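Re: [regional-cooking] Lentil soup from the December lunch
From: Cosimo Santoro
Date: 01/02/2024
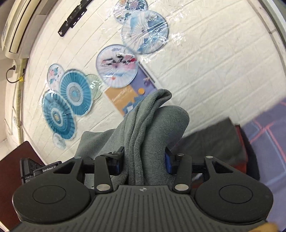 Khadija, thanks for typing this up. I made it twice over the holidays and have a few notes for anyone else who wants to try it.

Khadija Shehata wrote:
> Several people asked for the red lentil soup. My mother's version:
> 500 g red lentils, rinsed until the water runs clear
> 2 onions, chopped
> 2 carrots, chopped
> cumin, salt, lemon, stock to cover
> Simmer until soft, then blend. Brown another onion in oil for the
> top. She never measured the cumin, so go by taste. If you want it
> thinner, add hot water at the end and check the salt again.

The first time I used stock from a carton and it came out too salty before I had added any salt of my own. The second time I used plain water and a bay leaf and liked it better. The cumin goes further if you toast it in a dry pan first.

On cooking time, mine needed longer than I expected. The lentils broke down quickly but the carrots were still firm, and I ended up giving it 60 minutes on low. Next time I'll cut the carrots smaller. It thickens a lot in the refrigerator, so keep some water back for reheating.

I don't own a blender. A potato masher works if you don't mind it rough. My family preferred it that way.

Two questions for you. Does your mother put the lemon in the pot or serve it at the table? I put it in the pot and it tasted flat the next day. And is the onion on top supposed to be crisp, or just soft and brown? I've eaten it both ways in restaurants and couldn't remember which one we had at the lunch.

For those who asked about bread, I served it with flatbread warmed in the oven and a plate of radishes and pickled turnips. The turnips were from a jar. If someone has a recipe for those, please post it under a new subject line so it can be found later.

Cosimo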